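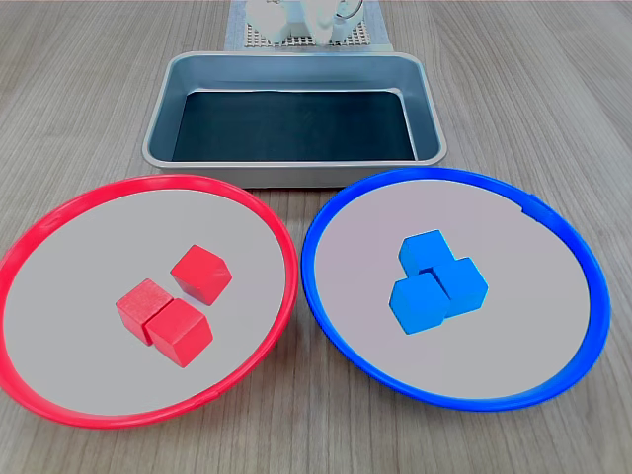
ok thread time, because the sorting cell ate my whole Tuesday and I need to tell someone

The job is baby stuff. Red cubes on the red plate, blue cubes on the blue plate, done. We use it as the warmup before the real Praken parts go through. It has been so boring for so long that I'd stopped watching it run (yes, I know)

Then around lunch I hear a crunch. The gripper had come down on a cube, closed, and just kept squeezing! The force limit is set to 17 newtons. The log said it was asking for 90. NINETY

Cube survived with a little dent. One fingertip pad did not

First guess was the pads, so I swapped both. Ran it again — same thing, fourth pick. Second guess was the Prulitz driver board, which I blame for everything including the weather. Board was fine. Sorry, board

What got me there in the end was scrolling back through 2000 lines of log with a sandwich in one hand. Every time the gripper lost its connection for a split second, it came back up with the factory settings. So our limit was only good until the first dropout, and after that it was squeezing at whatever it liked

And the dropouts? A connector at the wrist that had worked itself half loose. I pushed it in with my thumb and it clicked. That was the entire hardware fix, I could have cried

Software side: the limit now gets sent again after every reconnect, and the arm won't move until the gripper reads the number back to us. I also wrote it up for the folks at Fomemura who run the same setup, they should check theirs

Ran 74 picks after that, yanking the connection on purpose every so often (very satisfying btw). No crunches

The part that bugs me is that I stick my hand in there to reset cubes all day long. Not anymore — stop button first, every time, even for the baby job

anyway go wiggle your wrist connectors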